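Kodemow Giving Platform: Set-Up Guide
Section 8. Creating a seasonal gift appeal

An appeal page collects donations for one campaign. You need the Campaign Editor role to complete this section.

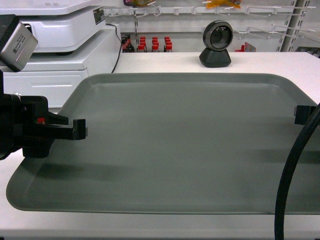 Reading time: 3 min

1. Open Appeals and select New Appeal.
2. Enter a title and a closing date. The page stops taking gifts at midnight on that date.
3. Under Gift Levels, add up to 11 amounts. Mark one as the default.
4. Select the fund that will receive the money.

Caution: The fund cannot be changed after the first gift is recorded.

5. Select Preview, then Publish.

Note: Pages built with the older Brotberg template must be converted before step 3.

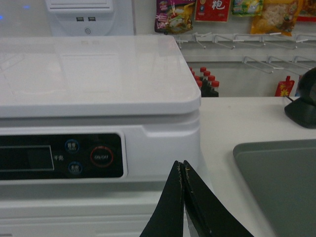 Can a donor split one gift between two funds?
Only if Split Gifts is turned on under Settings > Funds. Each share then gets its own line on the receipt.

6. Send a test gift of the lowest amount and check that the receipt arrives.
7. Void the test gift under Gifts > Pending before the nightly export runs.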